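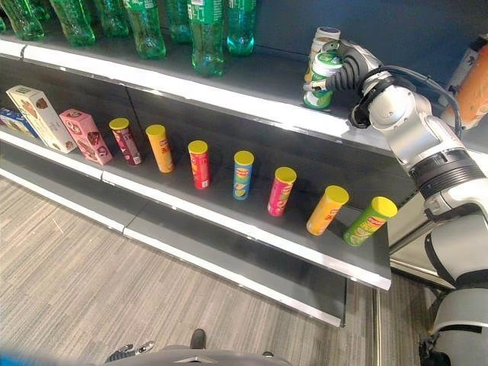

Unit 2, top and middle shelves, drinks and snacks side.

Shelf and stock walk-through, Flurndale shop
Date: 2021-08-02
Checked against: Sitine shelving sheet, plus my own notes from July

I did the drinks and snacks unit first this time, before I got tired and started being nice about things. Comments are under each line. If it just says OK, it was OK and I moved on!

TOP SHELF

Shelf seated on its brackets, both ends: OK
Pushed down hard left and right, no rocking. The July note about the right bracket can come off the list.

Load within limit: OK
The sheet allows 50 kg a shelf and we're nowhere close with what's up there.

Heavy or tall items kept off the top: NEEDS ACTION
I know, I know, I wrote this last month too. The green soda bottles are along the back of the top shelf again, and I'd much rather have them at the bottom (a full bottle coming down on somebody's head is no joke). I do like that they're at the back, so half a point for that. Please swap them with something light.

Items upright and stable: OK, with a comment
The cylindrical containers at the right end, the green-and-white one and the cream one behind it, are fine standing up. I'd leave a bit more room between them so you can get a hand around one without nudging the other.

MIDDLE SHELF

Packages standing straight: NEEDS ACTION (small)
The tall cream cookie box is at an angle. Square it up next to the pink one, or lay it flat if it won't stay put.

Spacing: OK
Chip canisters with the yellow lids look great, nicely spaced and following the shelf edge. Whoever set those out, do the sodas next!

Dates on packages: OK
Went through the cookies and the canisters by hand. Nothing due before the next walk-through.

BOTTOM SHELF

Clearance to floor for sweeping: OK
Ran the broom under, no trouble.

Sharp edges or bent lips: OK
One rough spot near the left upright, taped over for now. I've asked Trevaskis for a new edge strip, part 265, and will fit it when it turns up.

AROUND THE UNIT

Feet level: OK
Checked with the short level, front and side.

Wall fixing: NOT CHECKED
I couldn't get at it without unloading everything and I ran out of morning. First job next time. Until then please don't climb on or lean on the unit, even for a second.

Step stool: OK
The Unmont one, rubber feet still good. Put it back on its hook, please.

STILL OPEN
Sodas down to the bottom shelf
Cookie box straightened
Edge strip fitted
Wall fixing looked at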